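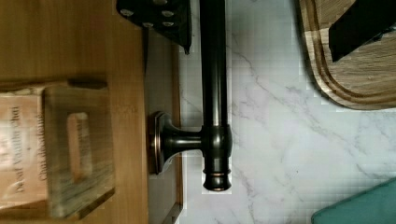 Bożena Jabłońska replied that the two invoices issued for April still showed different totals, and that the corrected copy had not reached the Parsons office.

Ticket 283: Duplicate billing, kitchen and bath fittings account
Status: Open, assigned to Billing Support
Opened: May 3, 2022

Summary of request
The customer holds a trade account with Mideck and orders through the Poditora portal. One order for wall-mounted fixtures was billed twice, first at $208 and again at $300. The customer has paid the lower amount and asks that the second invoice be canceled.

Findings
The order was edited after checkout to change the delivery address to Bestolport. The portal saved the edit as a new order and applied standard pricing in place of the trade rate. Only one shipment was released from the warehouse.

Action taken
The second invoice has been placed on hold. Late fees are suspended on the account. A credit memo has been requested from Accounts Receivable.

Note from Lanying Han, Billing Support
The credit memo was rejected with error 55 (address mismatch). The billing address has been re-entered and the request resubmitted. The customer is asked not to edit the order again until the memo has posted.

Next update: on posting of the credit memo.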